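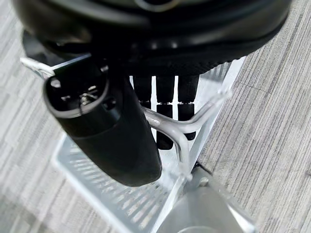 Drekcombe Produce Area: Safety Inspection Checklist, 6/14/20. The inspection covers fittings, stock and floor. Item 1, racks: satisfactory. The rack is of clear material, and its edges must be checked by touch as well as by eye. Form 3099 applies.

Item 2, display stand: satisfactory. Trays should be filled no higher than the rim.

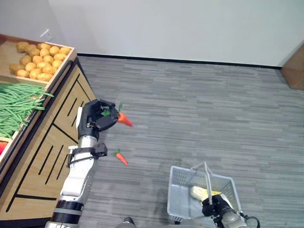 Beans should be kept back from the front lip. Item 3, floor: action required. Dropped produce is to be lifted from the carpet at once and set aside for disposal.
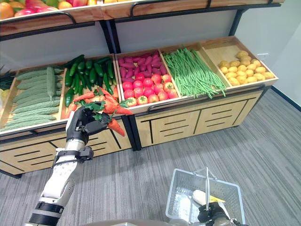

Item 4: lower bins and upper shelf.

Guard rails to be tested for firmness. Electrical outlet to be kept clear of stock. Comment: no obstruction noted.
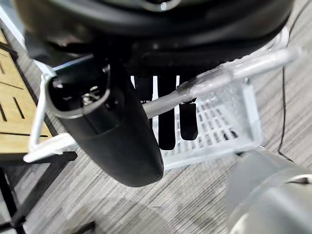
Item 5, fixings: tape is accepted as a temporary measure only. Next inspection: October.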